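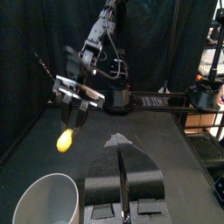

Worm farm in a cold shed — keep it going or let it rest?

plumley_patch
Posted 7:40 pm
Hi everyone, hoping for some wisdom from you lovely people. We moved to Florstead in 2020 and I've kept a worm farm in the back shed ever since, two trays, fed on kitchen scraps. June is always slow, but this year they've hardly touched their dinner! Do I keep feeding them through winter or leave them be? My neighbour Carla Srour swears by an old wool blanket over the lid.

Raed Saab
Posts: 286
Carla's right about the blanket. I'd halve the food and chop it small — pumpkin skins go down a treat at our place, and they do love a bit of soggy cardboard. Mine have never missed a winter.

zerkgate_gran
Have to disagree with Raed there, sorry love. Half is still too much in the cold. It sits, it goes sour, and then you've got vinegar flies in the house. I give mine a handful a fortnight and nothing else until the wattle's out.

Raed Saab
Posts: 286
Fair enough, but you're up the hill and get proper frosts. I've got nearly 3000 worms (so the seller told me) and they'd riot on a handful!

plumley_patch
Ha, thank you both. Blanket's on tonight, and I'll try a small feed in one corner and check it before I add more. Does anyone colour-match their blankets to the shed, or is that just Carla?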